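Against the bread basket

There is a bread basket on top of almost every fridge I have ever known. It comes down at Christmas and Easter, gets wiped out with a damp cloth, holds six dinner rolls for 40 minutes and goes back up to collect dust and the spare fuses. I own one. I would like to argue that I shouldn't, and that you probably shouldn't either, though I've had this argument with myself before and not always won it.

My doubts began with a catalogue. The Mosness one came through the letterbox in June, a thick thing on good paper, and it had a double-page spread of baskets, all of them holding bread and none of them holding crumbs. Anybody who has lived with a real loaf knows how that goes. A decent crust sheds when you look at it. The crumbs work down between the strands, and from there they can't be wiped, shaken or blown out. I have tried a pastry brush. I have tried the little nozzle on the vacuum, which took up a strand of the weave along with the crumbs and left a bristle that has caught every tea towel in the house.

The usual answer is that you line it with a napkin. Very well, but then what is the basket doing? The napkin catches the crumbs, the napkin keeps the rolls warm, the napkin goes in the wash. The basket has become a fence for a napkin. A plate would do the same job and go in the dishwasher afterwards.

People tell me it lets the bread breathe. I've never understood this. Bread left out on a table goes stale whether it is sitting in something woven or not, and the households I know that care most about their bread keep it in a tin, or a paper bag, or cut side down on the board. If breathing were so good for it we wouldn't all own bread bins. Mokico sells a basket and a bread bin on the same shelf, and I'd love to hear the two of them argued for by the same person in the same breath.

Then there is the colour of the things. I suspect the colour is what we are really buying. That reddish-brown weave says farmhouse and market day, somebody's aunt who gets up early. I grew up in a brick veneer in the suburbs and the bread came sliced in a plastic bag with a tag on it. We ate it out of the bag. It was perfectly good toast. I can't see that it would have been improved by being carried to the table in a costume.

And costume is the right word, because the basket has lately picked up companions. You can now buy the bread to go with it, by which I mean bread that isn't bread. Plaited loaves, knotted buns, glazed a deeper orange than any oven of mine has managed. I first noticed them in a display kitchen, where they at least had the excuse of sitting out for weeks in a hot room. Now they turn up in houses where people live and, presumably, get hungry.

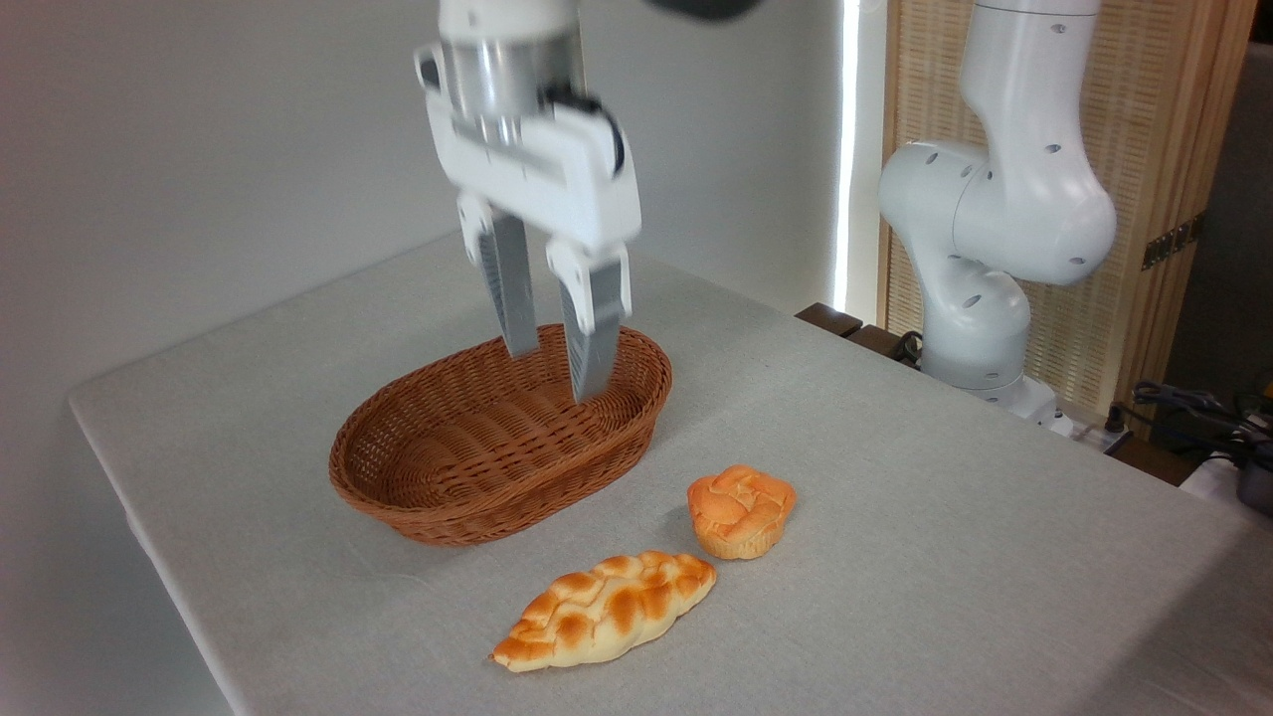 I'll admit the plaits are well done. The ridges come up dark and the creases stay pale, which is more or less what happens when you bake one properly, and somebody clearly looked hard at a real loaf before making the false one. That only makes me grumpier. All that attention has gone into a thing you have to dust.

The defence is that it is decoration, like a vase of dried flowers, and decoration doesn't need to be useful. I half accept that. But dried flowers were flowers once. And a vase of them on the sideboard doesn't make a visitor reach out. I have watched a grown man at an open home pick up a bun, feel the weight of it and put it down again with the look of someone who has waved back at a stranger.

A friend who is fonder of these things than I am says I'm confusing two objects, the basket for serving and the basket for looking at, and that a small oval one is honest enough about being the second kind. Perhaps. I would take that more seriously if the catalogues did. The Rugemalira range, which is a handsome one and priced accordingly, describes its shallow oval as being for "everyday table use". Which table, and on which days? Mine would take four rolls if they were friendly. A family of teenagers would clear it before the butter had gone round, and then you'd be up again refilling it, when the board and the knife could have stayed on the table from the start.

So my suggestion is the board. Put the loaf on it, whole, with a knife beside it, and let people cut what they want. The crumbs land on the board and the cloth, where you can get at them. When lunch is over, shake the cloth out the back door for the magpies.

My own basket I have taken down from the fridge. It's holding clothes pegs at the moment, and it's a bit shallow for that too.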